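Wusgate Evening Programme
Stock and Storage, session 4 notes (February)

Read before the session, bring a calculator. Sutter chapter 2 if you have it, skip the bit on tax.

Recap from last time. Stock = money sitting still. Too much and you pay for space, too little and you lose the sale. Everything else on this course is an argument over where the line goes.

Reorder point. Daily use x lead time, plus safety stock. Hostulik depot figures: uses 60 hinges a day, supplier takes 4 days. So 240 before safety stock. They were reordering at 236, looks close enough, but it leaves no cushion at all. One late lorry and the shelf is bare. Work out what you'd set it at and be ready to defend it.

Mixed bins v. single-item bins. Mixed saves space, slower to pick from, more wrong picks. Single-item is the oppposite. Slow sellers usually go in mixed, fast sellers never.
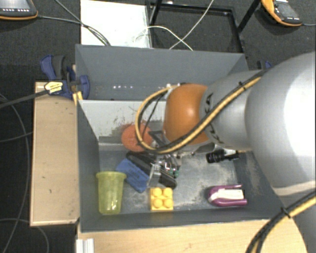 Fig. 2. Mixed bin, small items.

Counting. Full count once a year, or cycle counting (a few lines every day, whole store covered over the year). Cycle counting finds mistakes while people still remember what happend. Needs someone who'll keep at it in the busy months.

Write down the error as found, don't tidy it up. Short by 2 is short by 2.

For next time: the Torireo case, pages on returns only. Where do returned goods sit before they're checked, and do they count as stock? One side of A4, handwritten is fine. Hand in at the start please, not the end.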